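Cernix 주방 조작 시뮬레이션 교육 세트
학교 동아리·정규 수업·교내외 대회용

제품 개요
Cernix는 로봇 팔의 집기와 옮기기 동작을 가상 주방 환경에서 학습하도록 구성한 교육용 소프트웨어 세트입니다. Clerkura가 개발 및 공급을 담당하며, 중등학교 로봇 동아리와 대학 기초 과정의 팀 프로젝트를 주된 사용 대상으로 합니다. 실물 로봇 팔을 보유하지 않은 기관도 일반 실습실 컴퓨터만으로 전 과정을 운영할 수 있으며, 실물 장비를 보유한 기관은 학생이 작성한 제어 코드를 별도 모듈을 통해 연동할 수 있습니다.

본 세트는 조리대 위의 용기, 병, 바구니, 주전자 등 일상 물체를 대상으로 한 과제 131종을 제공합니다. 각 과제는 시작 배치, 목표 상태, 제한 시간, 채점 기준으로 구성되며, 지도교사는 물체의 위치와 방향을 변경하여 동일 과제를 반복 출제할 수 있습니다.

구성품
기본 소프트웨어 사용권(기관 단위)
학생용 실습 교재 및 지도교사용 지침서
주방 조작 과제 모음 131종
자동 채점기 및 시도 기록 열람 도구
대회 운영용 심사 화면
실물 로봇 연동 모듈(선택 품목)

주요 기능
집기 동작 편집: 학생은 접근 방향, 손가락 간격, 파지 높이를 수치로 입력하거나 파이썬 코드로 작성합니다. 입력한 값은 저장 즉시 시뮬레이션에 반영됩니다.
접촉 및 충돌 표시: 그리퍼와 물체의 접촉 지점, 주변 물체와의 충돌 여부를 시도별로 기록합니다. 목표 물체 이외의 물체를 넘어뜨린 경우 감점 항목으로 자동 분류됩니다.
시도 재생: 저장된 시도를 구간별로 재생하고 동일 과제에 대한 두 팀의 결과를 나란히 비교할 수 있습니다. 팀별 저장 한도는 시도 2000회입니다.
배치 변형: 조명, 물체의 간격, 용기의 크기를 변경한 과제를 생성합니다. 생성 조건은 번호로 저장되므로 모든 참가팀에 동일한 조건을 부여할 수 있습니다.

교육 과정 연계
표준 과정은 세 단계로 편성되어 있습니다. 1단계에서는 좌표계와 관절 운동의 기초를 다루고, 단일 물체를 집어 지정 위치에 놓는 과제를 수행합니다. 2단계에서는 여러 물체가 놓인 조리대에서 충돌을 피하는 경로를 설계합니다. 3단계는 팀 프로젝트로, 학생이 과제를 직접 설계하고 다른 팀의 풀이를 심사합니다.

지도교사용 지침서에는 차시별 수업안, 평가표, 자주 발생하는 코드 오류와 조치 방법이 수록되어 있습니다. 교재의 집필은 Adoración Barroso, 과제 설계는 Leandro Ortuño가 담당하였습니다.

운영 사례
Cuesta 기술학교 로봇 동아리는 본 세트를 도입하여 방과 후 과정과 교내 대회를 운영하고 있습니다. 지난 2월 개최된 교내 대회의 지정 과제는 조리대 위 용기 옮기기였으며, 배점은 파지 안정성, 경로의 안전성, 코드의 가독성으로 구분되었습니다.

동아리 지도를 맡은 Yolanda Calvo 교사는 다음과 같은 의견을 보내 왔습니다. “학생들이 처음에는 손가락을 세게 닫는 데에만 집중하였으나, 재생 기록을 검토한 뒤로는 접근 각도를 먼저 논의하게 되었습니다. 다만 초기 계정 등록 절차는 더 간소화될 필요가 있습니다.” 계정 등록 절차와 관련하여 현재 판부터 학생 명단 일괄 등록 기능이 추가되었습니다.

설치 및 사용 환경
기관 사용권 하나로 학생 계정을 최대 125개까지 등록할 수 있습니다. 외부 통신이 제한된 실습실에서는 교내 서버 설치 방식을 선택할 수 있으며, 이 경우 채점 기록은 기관 서버에만 보관됩니다. 그래픽 성능이 낮은 컴퓨터에서는 그림자 및 반사 표현을 해제하여 사용하시기 바랍니다. 해당 설정은 채점 결과에 영향을 주지 않습니다.

실물 로봇 연동 모듈을 사용하는 경우에는 반드시 지도교사의 입회하에 작동하여야 하며, 비상 정지 장치의 상태를 수업 시작 전에 확인하여야 합니다.

구매 및 기술 지원
견적은 기관명, 예상 사용 인원, 설치 방식을 기재하여 공급 대행사 Prarkow에 신청하시기 바랍니다. 기술 지원 기간은 사용권 등록 후 3년이며, 이 기간에 배포되는 과제 갱신본은 추가 비용 없이 제공됩니다. 선택 품목은 기본 세트와 별도로 주문할 수 있습니다.
교육기관 도입 상담: Bonifacio Bustamante
대회 운영 및 심사 화면 문의: Rosalía Collado 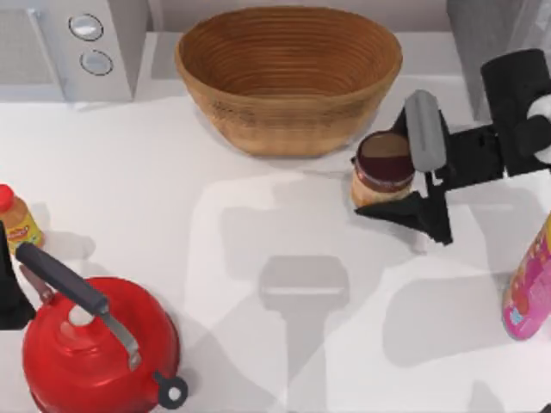 Cernix 실습 화면: 그리퍼로 바구니 옆의 작은 유리 용기를 잡은 모습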